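Bench comparison of grippers for cloth handling

11 min read

A bench comparison of grippers is a side-by-side trial in which two or more end effectors are mounted on the same arm (or the same pair of arms), given the same objects and scored against the same tasks. Cloth is one of the hardest things you can pick for it, and it's the one I keep coming back to, so this article leans that way. I've written most of the gripper pages on this wiki and I'll use "I" where the opinion is mine, which the style guide allows as long as I own up to it. Last full revision Jan 11, 2024.

Why cloth

A rigid block tells you very little about a gripper. You close on it, it stays shut or it slips, and almost any pair of parallel fingers will score well if the block isn't too heavy. Cloth has no fixed shape. It folds under the finger, it hides its own edges, it drags whatever is underneath along with it, and a fingertip that's a hair too thick will push the hem away instead of getting under it. I once spent a whole October on a single tea towel, and I'd do it again!

It also shows up differences you'd never find in a data sheet. Two grippers with the same listed force can behave like completely different animals on a T-shirt, usually down to the pad material, the shape of the tip, or how much the jaw flexes when it touches the table.

Kinds of gripper usually compared

Parallel jaw. Two fingers that slide toward each other and stay parallel the whole way. Predictable, easy to calibrate, and the tips don't change height as they close — a big deal when you're trying to skim a hem off a flat surface. Most people start here and a lot of them never leave.

Pivoting jaw. The fingers swing on a hinge, so the tips travel in an arc. Cheaper to build, generally, and quick. The catch is that the tip rises or drops as it closes, and you have to fold that into your approach height. The Brolomeo pivoting jaw is the one I know best. Nice strong pinch at the end of its travel, pretty vague in the middle.

Soft fingers. Moulded rubber or silicone that bends around things. Lovely on fruit. On a single layer of cotton they tend to ruffle the fabric up into a ridge and then grab the ridge, which does work but leaves you with a fistful where you wanted a corner.

Roller tips. Small powered rollers at the fingertip that feed the cloth in. I'm very fond of these and I've only had one set running for any length of time. They clog with lint. You will be picking fluff out of them with tweezers on your lunch break.

Suction and needle types exist too, and they have their own pages. Suction is poor on anything loosely woven, and needle grippers are really a factory tool for cut plies.

Setting up the bench

The usual layout is a walled work area with the arms along the front edge, so they reach away from the operator and toward the back. Plain walls help the cameras. The surface itself can go either way: some groups like a single flat colour for easy segmentation, others use a printed sheet on purpose, so that whatever vision model they're running doesn't get spoiled by a perfect background. I'm in the second camp. If a gripper and camera combination can only find a black shirt on a white table, I'd like to know that before I start telling people it's good.

Arms should be the same model on both sides, with the same cable routing as far as you can manage it. Cable drag is a sneaky one. A stiff loop near the wrist will tug the tip off line, and you'll blame the gripper for it. I leave a generous arc of slack and tie the bundle down at the base end, then run each joint slowly to its limit before I fit anything.

A bin at the back gives you the "pile" task (more on that further down), and the open space in front is for flat work.
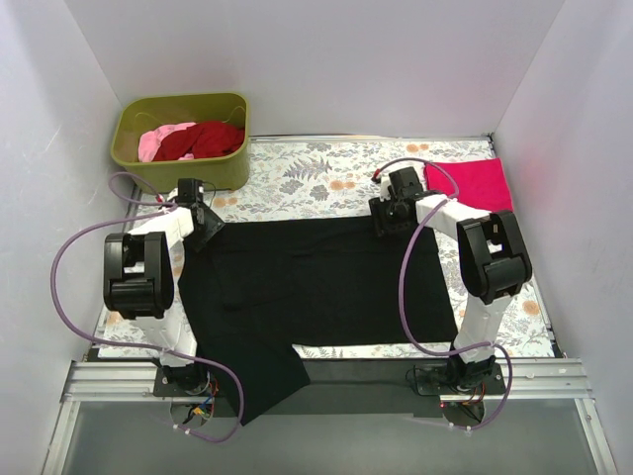
A two-arm cloth bench, with black grippers over a black cloth and the bin in the back left corner.

If you're comparing two different grippers at once, one per arm, swap them over halfway through. Left and right arms are never quite identical, even fresh out of the box, and the side nearer the bin gets an easier reach. I skipped the swap in my first Drendon trial and had to throw out the lot. Still annoyed about it.

Tasks

There's no agreed standard, and every lab has its own list. The ones below turn up in most of the write-ups I've read and are the ones I use.

Edge pick. One cloth, flat on the surface. The gripper has to take hold of a single edge and lift it clear without bunching. It sounds like nothing and it's the best single test going. Tip thickness decides it more often than not.

Pile pick. Several cloths bunched in a bin, and the gripper has to bring out one. Count it a fail if two come out together. The bin wall matters here: a bulky gripper housing will knock the rim long before the tips get to the fabric, so measure the housing as well as the fingers. I've seen a terrific little jaw lose badly in the bin for having its motor hung off the wrong side.

Two-arm spread. Both grippers take a corner and pull the cloth out flat. This one tests holding more than picking, since the fabric is under tension and any creep in the pads will show.

Fold. Half, then half again. It's as much a test of the controller as the gripper, and I only include it when I'm trying a whole arm-and-gripper package.

I run 90 attempts per task per gripper, re-crumpling or re-laying the cloth by hand each time. Fewer than that and a lucky morning can swing the result. Some people go to 200, and good on them, but my wrists have a say in this.

Dark cloth deserves its own mention. Black fabric swallows shadows, so creases and layers get hard for a camera to tell apart, and depth sensors can return patchy readings off it. Include at least one black piece and one bright one. If the score drops on black only, your problem is the camera and you should leave the poor gripper alone.

Scoring

Success rate is the headline number, but on its own it hides plenty. I also record the time from first approach to secure hold, the number of re-tries before success, whether the table surface was touched, and what went wrong on each failure. Failure notes are the most useful column in the sheet by a mile. "Slipped" and "never got under it" are both zeroes and they call for completely different fixes.

Score from video after the session if you can. Scoring live, you start rooting for one of them. I certainly do.

Cameras and controllers

A gripper trial with a sloppy camera is a camera trial. Fix the overhead or side camera rigidly, and if you use wrist cameras, check that the housing doesn't block the view of the tips at full close. Several compact jaws do block it, and the arm is then working blind for the last bit of travel, right when it matters.

As for controllers, I've used the Tapia board for most of my bench work and it's been steady. Current readback is clean enough that you can feel (well, the software can feel) the moment the tips meet fabric. The Jemar controller has a quicker loop and a much friendlier setup screen, but its gripper channel reports position only, so there's no pinch-force estimate unless you add a sensor yourself. For edge picks I'd take the Tapia. For plain teleoperation, where a person is steering both arms and watching closely, I'd take the Jemar and not think twice.

Whichever you choose, keep it the same for every gripper in the trial. Changing the controller midway is the most common mistake I see in hobby write-ups, and it's an easy one to make because the new gripper so often ships with its own.

Typical findings

Results vary from bench to bench, so treat these as what I've seen and not gospel.

Thin, slightly flexible tips beat thick stiff ones on edge picks nearly every time. A bit of give lets the finger press into the table and slide, where a stiff one either hovers or jams. Bare plastic pads do worse than rubber on cotton and, oddly, about as well on fleece. Strong grippers aren't better at cloth; past a light pinch, extra force mostly just catches the layer underneath.

In my longest comparison, the Drendon parallel jaw came out ahead of the Brolomeo on edge picks and lost to it in the bin, where the Brolomeo's narrower body could get down the wall. I ended up keeping both. I changed pads on the Drendon after 6 sessions, and the Brolomeo's lasted 9 before they went shiny.

Wear is under-reported everywhere. Pads polish themselves on fabric and grip fades so slowly that you don't notice, so re-run your very first task at the end of the trial with the same cloth and see whether the score still holds.

Common problems

Static. Synthetic cloths cling to the tips after release and get carried along to the next spot. A humid room helps, and so does a short shake programmed in after opening.

Lint in the slides. Compressed air, gently, between sessions.

Cloth hanging over the front edge. It can catch on the rail or the base of an arm when the other end is pulled, and the sideways load looks exactly like a slip in the data. Decide beforehand whether an overhang counts as a valid start position, and write it down.

Laundry. Wash everything before the trial, not during it. New fabric has a finish on it that comes off in the first wash, and a freshly washed towel is a different towel. I learned that one in the same October as the rest.

We use cookies to remember your reading preferences. By continuing to browse you accept our cookie policy.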